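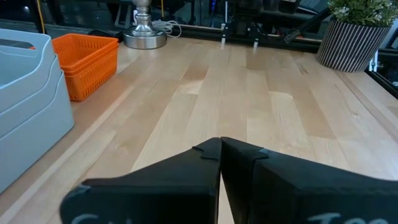
Wrist view, fingers closed, bins and baskets off to the left.

Hemus Chores: data card

Version notes at the bottom. Read the limits section before you train anything on this, please.

What it is

1,235 recorded runs of small household chores on a tabletop, two arms, driven by a person. Sorting, stacking, moving stuff between bins, wiping, putting things back where they came from. Each run has wrist video, one overhead view, joint positions and a one-line text label. No audio.

We started Hemus to get a straight answer to a dull question. Can a machine tidy a table yet? Not a demo table. One with a lamp and a plant on it that you'd be annoyed to see knocked over.

Short answer

Sometimes. Picking up a thing and dropping it in a big open box, yes, mostly fine. Anything with cloth, no. Anything where the object ends up under another object, also no, or so slow you'd have done it yourself and made coffee.

Tasks

7 task families. Names match the folder names, dont rename them, the loader is fussy.

sort_bins
stack_baskets
clear_table
wipe_surface
return_item
fold_small
handover

fold_small is the weak one. Kept it in anyway so people can see the failures. handover has the fewest runs.

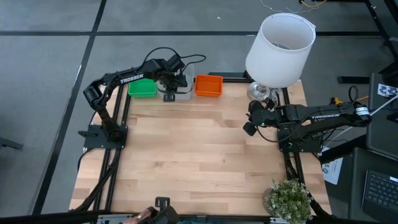
Bin work is where the policies look best and it's also where they fool you. A person reaches into a box without thinking about the walls. The arm has to get both fingers down past the rim, open them in whatever space is left, close on something it may no longer see, and come out again. With the green, white and orange bins in a row at the back edge, the middle one is the hard case: a bit taller and deeper than its neighbors, so the gripper goes down into it and the approach has to be close to straight. Policies that learned on the shallow bins come in at a slant and clip the rim. If you only report one number for sort_bins, report the deep bin seperately.

Splits

train: everything not listed below
val: 400 runs, mixed tasks
test: held back, ask for the script

Split by session, not by run. Older copies on the Garnell mirror are split by run and leak badly. Delete those.

Baselines

Matulari small, trained on all tasks: OK on sort_bins, poor elsewhere.
Matulari small, one task at a time: better on stack_baskets, no change on folding.
Saarela planner on top: helps clear_table, where order matters. Slower.

Both were given 3,000 training steps on top of the released weights. More steps did nothing useful for us. Your mileage etc.

Limits

- One room, one table. Don't claim anything about kitchens.
- Pale wood surface throughout. Models get lazy about background.
- Operators got better over time, so April runs are slower and jerkier than the later ones.
- Text labels written fast. Some say "basket" where they mean "bin" and the other way round. Fix list is in labels_todo.txt, incomplete.
- Success flag is the operator's own call. Strict on some sessions, generous on others.
- Wrist video goes dark when the fingers are deep in something. Not a bug, leave those clips in.

Not for

Safety testing. Anything near people or hot things. Shop floor picking at speed, the arms were never driven that fast.

Changes

v3: reworked val split, dropped duplicate clips
v2: added handover
v1: first upload, don't use

Issues go in the tracker. Include the run ID or we can't find it.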